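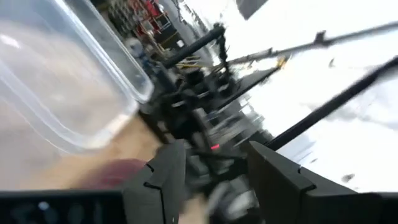 Subject: Re: [arm-build] wrist play and the new demo numbers
From: Bontu Wubshet

Octavio Henao wrote:
> With the Drarel brackets on, the arm cleared 90 percent of its
> picks over 40 tries. I think we can stop fiddling with the wrist
> and show it at Somwood in December.

I'd like to believe that 90, but I don't. Which 40 tries? If they all started from the same spot on the table, with the same object and the same person resetting it, you measured that one spot. The log has no start positions in it and the two retries are counted as successes.
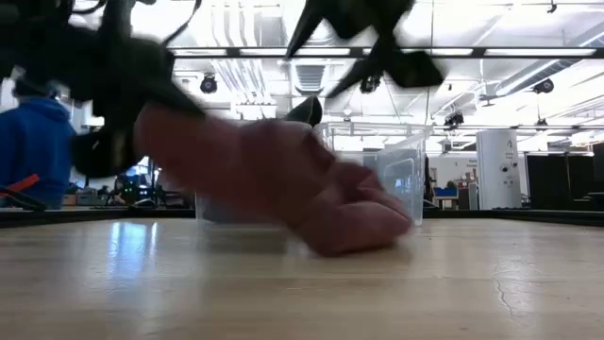
My bigger worry is the clear bin. We tune everything against it and then talk as if the depth readings were solid. You can see the room straight through the walls, and all you get for an outline is the rim and some faint reflections. Add the overhead light streaking across the tabletop and I wouldn't trust any edge the software claims to find there. Has anyone run it with an opaque bin, same code, same day?

As for the brackets, Toom's were supposed to fix the play too. I put a dial gauge on those and got 2 mm at the fingertips. What do the new ones read, cold and then after an hour of running?

I'm not against the demo. Send me the raw log first, please, and leave the wrist bolts alone until I've been in.

Bontu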